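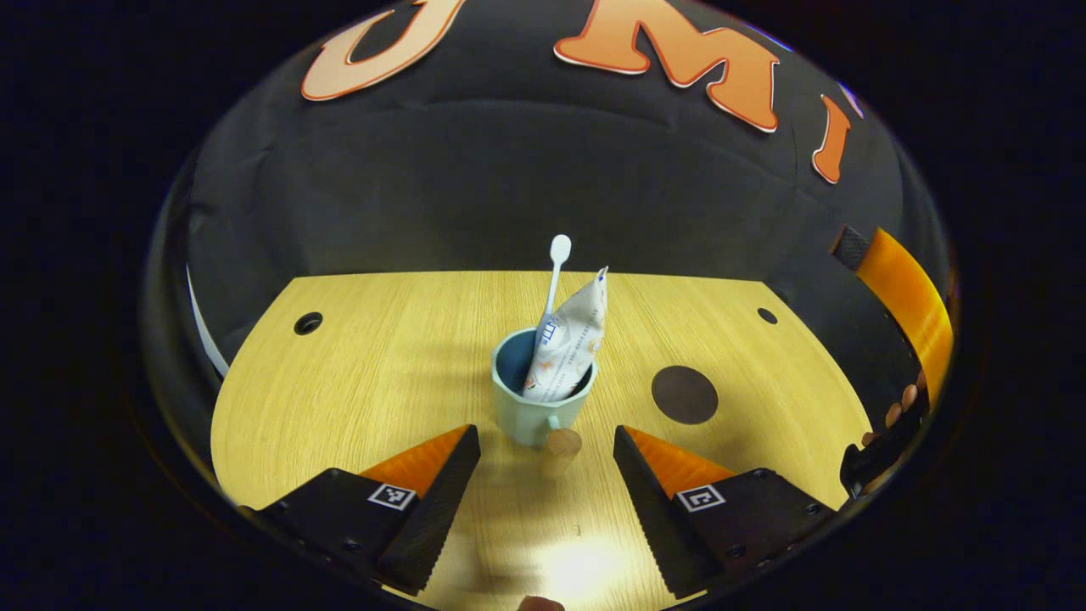
Mug, spoon and snack packet, with U, M and I keeping an eye on them.

How to Hang a Letter Backdrop Behind a Table

A black cloth with big bright letters on it will make any table look like it was planned. It's a cheap trick and I recommend it. Allow one afternoon, most of which you'll spend looking for the scissors.

What you need

Black fabric, wider than the table
Heavy card in a few colors, plus white for the borders
Glue stick
Flat-headed pins
4 small clips
Scissors, when found
A steamer, if you own one and are that sort of person

I buy card from Widmer by the pad. Henik's is cheaper and curls at the corners by dinnertime, so save that for shopping lists.

Step 1. Pick your words

Keep them short. Every extra letter has to be drawn, cut, glued, cut again and pinned, and your enthusiasm for the alphabet will fade sooner than you think. If you have two words, decide which one matters and make that one bigger. It goes on the bottom row, where it looks as if it's holding the other one up.

Step 2. Cut each letter twice

Draw the letter on colored card and cut it out. Glue it to white card, let it dry, then cut around it again, leaving a border the width of your little finger. On black cloth the border does most of the work. A dark red letter without one disappears, as I learned with a birthday banner that appeared to wish my nephew a HA Y BI TH AY.
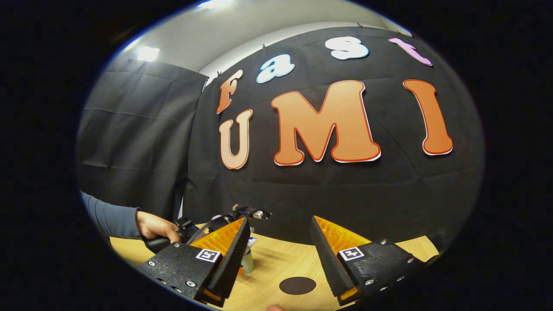

Vlasta Halás
Craft and Household Editor, Grurow

Step 3. Clip the cloth

Hang the fabric before you attach anything to it. Four clips spaced out along the top edge are plenty for a cloth like the black one behind "Fast UMI." Start with the outer two and pull the edge straight between them, then fill in the middle. I use the Lendine 1005 at home, a homely little clip with a spring like a bear trap. Mind your thumbs.

Let the bottom of the cloth drop behind the table. Steam it now if you're going to. I never do. Black fabric will fold and bulge wherever it likes, and big letters distract people from it nicely.

Step 4. Lay it out on the floor

Put all the letters down in their rows and stand on a chair to look. Small row on top, big row underneath. Tilt the small ones a little, each at its own angle. If you try to get them perfectly level, one will be off by a hair and you'll see it every time you walk past. A tilt looks deliberate. Mixing capitals and lowercase is fine too, and so is changing color from one letter to the next.

Step 5. Pin

Start with the middle letter of the big row and work outward. Two pins in each small letter, through the border where the heads won't show. Wide letters like M want more, or the legs flap.

Step 6. Set the table

Leave a good stretch of tabletop clear in front. Pale wood looks well against black, and so does a mint-green mug.

Taking it down

Letters first, then clips. Store the letters flat in a folder. I rolled mine up one July and they have been trying to roll back ever since.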